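Tellovham Dried Flower Circle
Minutes of the May meeting

The meeting opened at 7:00 p.m. in the back room at Penrose. Apologies were read and the April minutes were approved with one correction: the glue workshop was held in the Ziltow building, and the minutes had it down as Penrose.

1. Matters arising

The drying racks are up at last, and they look wonderful. Members who still have bunches hanging in the Ziltow hallway are asked to bring them over before the next meeting. The hallway is warm enough but gets far too much sun, and last year's blue larkspur went nearly gray in there. We would hate to lose this spring's too!

The label maker has been found. It was in the ribbon drawer.

2. Arrangements for the Fledia show

This took up most of the evening and was a real pleasure. The group has one table at the show and wants it to feel airy this year, with plain white vases on a cream top and a pale wall behind. Last year's patterned cloth fought with everything we put on it, and there was loud agreement that it should stay in the closet.

The rose bunch got the warmest reception of the night. Several members said they would happily take it home as it is. The dusty pink sits so nicely with the little daisies, and the feathery grass gives it height without making it stiff. One suggestion was to let the long leafy sprig stand even higher. Another was to leave it completely alone. Left alone won on a show of hands.
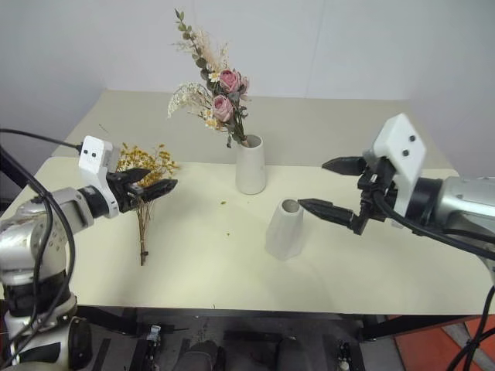
Pink roses and daisies in the tall vase, with the yellow bunch at left and the faceted vase in front.

The mustard-yellow bunch was discussed next. Everyone loves the color. The question was whether it needs company or should have a vase to itself, and the feeling was strongly for leaving it on its own. The heads fan out beautifully once the stems are gathered, and anything mixed in would only hide them. The tie will be swapped for plain raffia before the show.

There was a longer talk about the creamy-white blossoms with the gray-green leaves. Some thought they might disappear against white pottery. Others felt that a quiet bunch is exactly what the table wants beside all that pink and yellow, and by the end most of the doubters had come around. It goes in. Please handle it by the stems only, as the small blossoms shed if you so much as brush past them.

On vases, it was agreed to keep to white ones and to vary the shapes. Any vase with marks on the outside is to be washed in warm soapy water and dried overnight, upside down on a towel. No scouring pads, please.

Agreed: the table will be laid out in full at the June meeting so that we can walk around it and fuss.
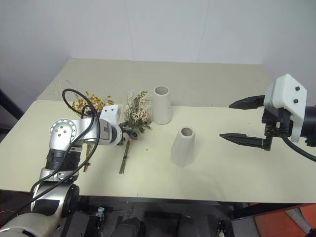 3. Money

The balance stands at $3,728 after the spring plant sale, our best yet. It was proposed and agreed to set aside $900 for the show, to cover the table fee, new raffia, tissue and two sturdy packing crates. A request for a second-hand dehumidifier was put off until the fall.

4. Growing and picking

Statice and strawflower seedlings are ready to share, and there are plenty. Bring a tray or an egg carton. The Penrose beds need weeding before anything can go in, and a work morning will be arranged by email. Coffee and cinnamon buns were promised, to general cheering.

Reminder on picking: cut strawflowers before they open all the way. They keep opening as they dry.

5. Any other business

The clippers with the orange handles need sharpening again. A member offered to do it.

The window in the back room sticks. Push at the bottom.

The meeting closed at 8:45 p.m. Next meeting in June, same room. Bring vases.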